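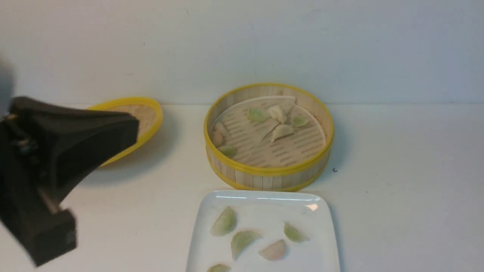 Do pro gamers really get paid to play?

You have probably heard somebody at school say they don't need to do their maths homework, they're going to be a pro gamer. Maybe that somebody is you. So let's check the claim properly, the way you'd check a kid who says his uncle owns a theme park.

Esports means video games played as organised competition, with teams, rules, referees and usually a prize. That part is true. There are players who earn a wage from it. There are also a lot of very shiny videos that make it sound easier than it is, and those deserve a harder look.

Where does the money come from?

When a tournament has a giant cheque on the stage, it's tempting to think the winner takes all of it home. Ask a few questions first. How many players are on the team? Does the team's owner keep a share? Is there a coach to pay? What about tax?

Try a small sum. A team wins $80 at a local tournament (not every tournament has a giant cheque). The owner keeps half. That leaves $40. Split it between two players and each gets $20, and they still have to buy their own bus tickets home. Big tournaments have bigger numbers, but the dividing works the same way.

Prize money is also a rotten thing to plan your life around. You only get it when you win, and most teams in any tournament lose. That's how tournaments are built. A player who wants to pay rent needs a wage, and wages mostly come from sponsors, who are companies that pay to have their name on the jersey.

What does a sponsor want?

It wants you to buy something. A sponsor might give a team headsets and chairs, and then the players tell you on a stream how good the headsets and chairs are. Perhaps they are good. But the player has been paid to say so, and you should remember that before asking for one for your birthday. Look for the words "ad", "sponsored" or "partner" near the video. Sometimes they are in very small writing.

Lama Karam played for a small club team called Cladard when she was nineteen. Her contract said she got "exposure" for the first season. Exposure means people see you. It does not buy groceries. She asked the team when the wage would start, and was told it would be looked at in November. By then the team had folded. 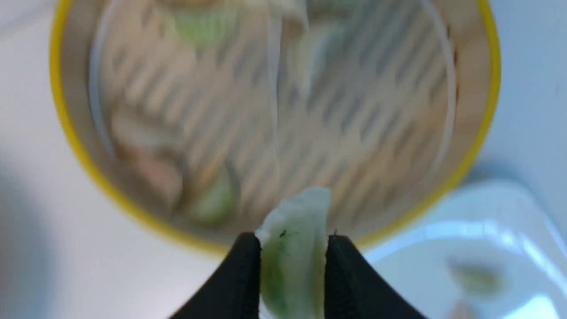
Hala Semaan sees it differently, and told us that unpaid seasons are no worse than what young netballers or swimmers put up with - plenty of them train before school for years and never see a cent, and they don't think of it as a trick. Fair enough. But most swimmers aren't asked to sign a contract promising to wear a company's logo.

How long do they practise?

A lot. A team might practise for nine hours in a day, and much of that isn't fun. They play the same opening over and over. They watch their own mistakes on a screen while a coach points at them. Sore wrists and tired eyes are common, so sensible teams have breaks, stretching and a proper bedtime. If a team brags that its players never sleep, that's a reason to worry about the team.

Is 29 too old?

You'll hear that pros are finished by their mid-twenties since their fingers slow down. Be careful with this one. Some players do stop young, but they might stop for all sorts of reasons: boredom, injury, no wage, wanting to see their friends. A slow finger is only one guess. Some people are still competing at 29, and in games that need more planning than speed, age may matter even less.

Questions to ask before you believe a gaming video

Who paid for it?
Does it show anyone who tried and didn't make it?
When it says "you could earn", does it say how many players really do?
Is it trying to sell you a course?

By all means keep playing, and join the school club if there is one. Do the maths homework as well. You'll want it when someone hands you a contract.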